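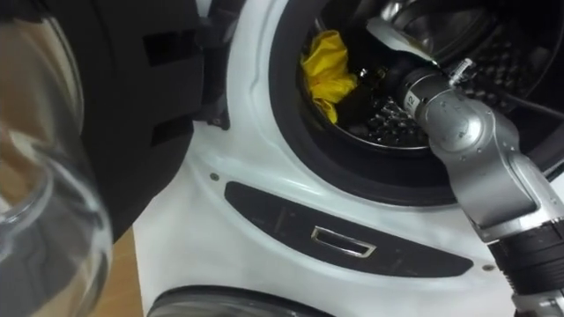

*Arm at a front-loading washer, door open to the left, yellow cloth inside the drum.*

# Plendov Laundry Cell, Model 6

Product page, revised January 2018

The Plendov Model 6 is a two-arm workstation for loading and unloading front-loading washers. It is sold to research groups, appliance test labs and small commercial laundries that want to measure how much of this work a machine can take over. It is not sold for home use.

## Can it do the laundry?

In part. Unloading is the most mature function. Loading is usable with supervision. Sorting and folding are not offered.

The figures below come from the acceptance trial at the Castcombe test site. The trial covered 1,537 single-item removals from a stopped drum, using towels, shirts, pillowcases and cleaning cloths.

| Task | Status | Operator required |
|---|---|---|
| Open washer door | Supported on listed washers | No |
| Remove single item from drum | Supported | No |
| Remove tangled items | Limited | Yes |
| Load drum from basket | Limited | Yes |
| Clear gasket fold | Limited | Yes |
| Close and latch door | Supported on listed washers | No |
| Add detergent | Not supported | Yes |
| Fold | Not supported | Yes |

A person empties a drum faster. The cell makes sense where the same cycle has to be repeated through a shift, such as door hinge and gasket wear testing, or where a record of each grasp is needed.

## Known limits

**Drum reflections.** Polished steel and raised dimples return false depth readings. Software 4 and later discards most of them. Dark or gray fabric against the drum wall is still missed more often than bright fabric.

**Gasket contact.** The arm has to pass over the rubber lip to reach the drum. Contact force at the lip is capped and the arm stops if the cap is reached. Set the cap during installation and check it again after any change of washer.

**Thin items.** Socks and straps that lie flat against the drum are often left behind. Schedule a visual check after each unload.

**Wet weight.** Bath sheets and bedding can exceed the wrist limit straight after a short spin. Run a full spin before unloading.

**Cable routing.** Keep gripper cable slack to the outside of the elbow. A loop left inside the drum can be caught by the item being pulled out. Units with the Idlow cable guide are less prone to this, but the guide reduces wrist rotation and will not fit the smallest door openings.

## Specification

- Arms: two, independently controlled. Either arm can be parked.
- Gripper: two-finger, replaceable pads
- Sensing: head camera, joint torque, gripper position
- Washer type: front-loading only, door hinged left or right
- Floor: level and hard. Carpet is not supported.
- Warm-up before first cycle: 15 minutes
- Pad inspection: every 6 days of use
- Network: wired only

## Washer compatibility

The washer must have a door that stays open on its own at 90 degrees or more. Doors with a strong return spring need the Castcombe door stop, ordered separately. Stacked washers are supported on the lower unit only. Top loaders are not supported and no kit is planned.

A washer profile is required for each model. Profiles hold the door arc, latch position, gasket depth and drum axis. New profiles are taught by hand and should be repeated if the washer is moved or its feet are adjusted.

## Included

- Two arms with grippers
- Base frame and controller
- Head camera and mount
- Pad set and one spare
- Emergency stop, wired
- Teaching software, single site license

## Options

- Idlow cable guide
- Castcombe door stop
- Zawadzka soft pads, for knitwear and loose weaves
- Grasp log export module

## Safety

The cell is to be used inside a marked zone with the emergency stop in reach. Do not run the washer with an arm in the drum. The controller reads washer state only where the optional relay is fitted. Without the relay, the operator must confirm that the drum has stopped before each unload.

## Ordering

Orders ship from the Zawadzka warehouse. State the washer model, door hinge side and floor type. The next software release is planned for April and is free to registered sites. It adds basket detection and a slower approach mode for deep drums. It does not add folding.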